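Wuncombe passage reopens after wall repairs

The covered passage between Emevwood Street and the old corn yard in Wuncombe reopened on Sunday after 11 weeks of masonry work. Crews reset 134 stones in the east wall and replaced five oak lintels — all above the former chandler's door.

The passage is 17 yards long and first appears on a parish plan as Tallow Entry. Its present name, Atero Close, comes from a shipping family that leased the upper floors.

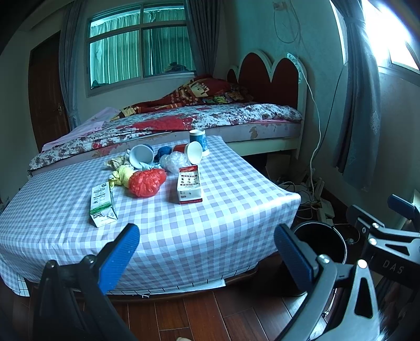
Access and records

The gate is open from 8 a.m. until dusk. Surveyor Benedikt Sperling has filed his drawings of the wall with the town archive, where they can be viewed from August.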